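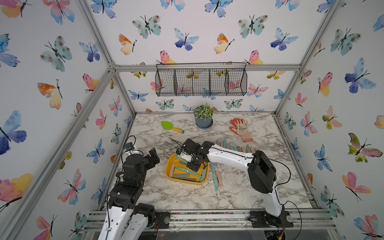
Figura 4.1. Mesa de trasplante con bandeja, paleta, guante y una planta en maceta azul pizarra con su platillo.

Capítulo 4
Macetas, sustratos y el arte de ensuciarse las manos

¡Por fin llegamos a la tierra! En los tres primeros capítulos hablamos de luz, de riego y de cómo leer una hoja, y seguro que más de uno se ha preguntado cuándo íbamos a sacar las herramientas. Ahora. Este capítulo trata del trasplante en interior, una tarea que se puede hacer sobre cualquier mesa despejada y que enseña más sobre una planta que semanas enteras de mirarla desde fuera.

Lo primero que sorprende a quien trasplanta por primera vez es lo lejos que llega la tierra. Fijaos en el tablero de la figura 4.1: las motas se concentran junto a la bandeja y a su derecha, pero hay más salpicadas por la superficie. Es lo normal, y una mesa clara tiene la ventaja de que se ve muy bien por dónde hay que pasar el cepillo al terminar. La bandeja no evita del todo el desorden, aunque recoge buena parte del sustrato y permite devolverlo al saco (un puñado hoy, otro mañana, y al final del curso habréis ahorrado una maceta entera).

Las herramientas son pocas. Una paleta pequeña, incluso de juguete, sirve perfectamente para recipientes de menos de 20 centímetros de diámetro; las de jardín, con su hoja larga, resultan torpes en un espacio tan reducido y acaban rompiendo raíces finas. Los guantes con la palma recubierta de goma agarran bien el tiesto y dejan el puño de punto ajustado a la muñeca. Shaohua Xia, que lleva años dando talleres en el invernadero escolar de Gondetti, prefiere trabajar con una mano enguantada y la otra desnuda: con la primera sujeta y con la segunda nota si el cepellón está apretado. ¡Probadlo, la diferencia es enorme!

Y luego está el platillo, ese gran olvidado. Protege el mueble, claro, pero también nos cuenta cosas. Si media hora después de regar sigue lleno, conviene vaciarlo, porque las raíces necesitan aire tanto como agua. En la sección 4.3 veremos cómo elegirlo según el tamaño de la maceta y qué hacer cuando el agua sale por abajo demasiado deprisa.

Qué vais a aprender

Al acabar el capítulo sabréis reconocer cuándo una planta pide una maceta mayor, preparar una mezcla ligera con un 30 % de perlita, sacar el cepellón sin tirar del tallo y cuidar la planta durante los primeros días.

Palabras clave

Cepellón, sustrato, drenaje, perlita, cuello de la planta, aclimatación.

Antes de empezar

Buscad en casa o en el aula una planta que lleve tiempo en el mismo recipiente. Levantadla con cuidado y mirad los agujeros de la base. ¿Asoman raíces? ¿Pesa más o menos de lo que esperabais? Anotad las respuestas en el cuaderno de cultivo y dejad sitio debajo, que volveremos a ellas en la práctica del viernes.

4.1 ¿Cuándo toca cambiar de maceta?

Una planta no crece solo hacia arriba. Mientras la copa se espesa, las raíces recorren el tiesto, llegan a la pared y empiezan a dar vueltas sobre sí mismas. Desde fuera quizá no notemos nada, pero el agua atraviesa la maceta cada vez más rápido y las hojas nuevas salen más pequeñas. Esas son las dos primeras señales que vamos a estudiar.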